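Keken Pouch Set: README

Contents, folder layout and notes for the pouch part of the Keken collection. This part covers one kind of object, a cream canvas zipper pouch with a wrist loop, kept open on a green mat. 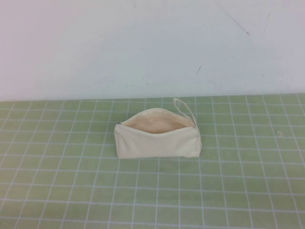
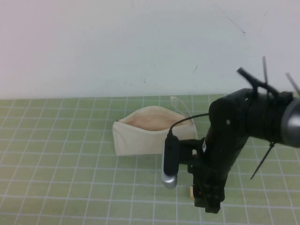 What is in the set

There are 200 clips of the pouch. 100 have the pouch open and empty at the start, and the rest begin with it closed. The full Keken collection has 1,701 clips and covers other soft goods as well, such as tea towels, socks and drawstring bags. Those have their own README files.

The pouch

Plain unbleached cotton canvas, wider than it is tall. The zip runs along the long top edge and the wrist loop is sewn in at one end. It has not been ironed or stiffened, so the sides sag and the shape of the mouth changes from clip to clip. Please don't treat any one outline as the correct one.

We bought two from the same shop, named Sokley and Mai in the file names. Sokley was washed once before September and is a little softer. Mai was not washed.

Folders

open/ pouch starts unzipped
closed/ pouch starts zipped
notes/ one text file per clip, written by hand
labels.csv clip name, pouch name, start state, end state

Labels

"Open" means the zip pull is at the far end from the loop. "Part open" is anything between the two ends. Khôi Phí and Areeba Jadoon labelled every clip separately, and Hường Đào settled the ones where they disagreed. Most of those were part open.

Known problems

A few notes call the loop a handle or a strap. They all mean the same thing.
The end state is blank for some early clips. Leave these out if you need it.

Corrections go to Mỹ Đồng, with the clip name in the subject line.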